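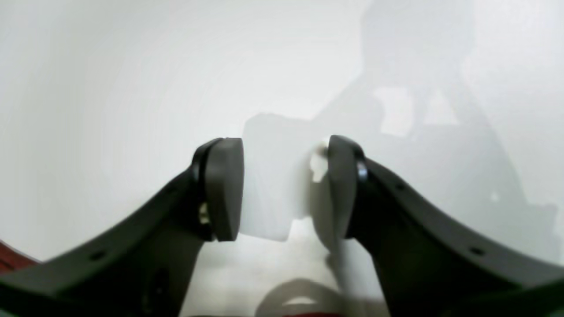

Anybody else canning green beans above 3000 feet? I moved up to Tolness in May and my aunt says I can keep using 10 pounds on the dial gauge like she always did down in Citmont. I'd also like a better jar lifter. Mine doesn't come to a point like those two gray fingers, wide at the base with the tips meeting in the middle - it's just a bent wire thing and I've dropped two quarts with it already!

*posted by skimby_jars*

**mereana_t:** Please don't go with 10 at your elevation. For a dial gauge you want 12 pounds between 2,001 and 4,000 feet. And get the dial tested while you're at it, my county office did mine while I waited.

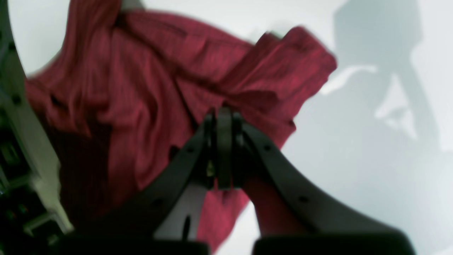 The time doesn't change, by the way. Pints of green beans are still 20 minutes and quarts are 25.

**CletusB:** My family did beans in a boiling water bath for three hours, every summer, and we're all still here. I think people get way too worked up over this.

**mereana_t:** Cletus, I like you, but no. Boiling water can't get hot enough for low-acid stuff, however long you leave it in. Pickle them if you want to use the water bath (I'll send you my dilly bean recipe).

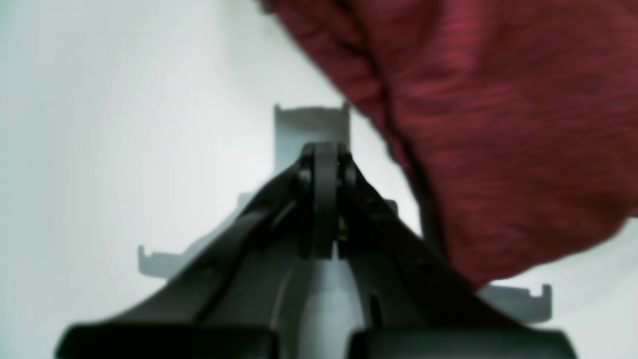
It uses 5% vinegar, and you can't cut that back even if it tastes sharp.

**CletusB:** I'll take the recipe. Not promising anything about the other beans.

**skimby_jars:** OK, 12 pounds it is - I'm calling the county about the gauge on Monday. Still need a jar lifter though, does anyone have one with rubber grips they like?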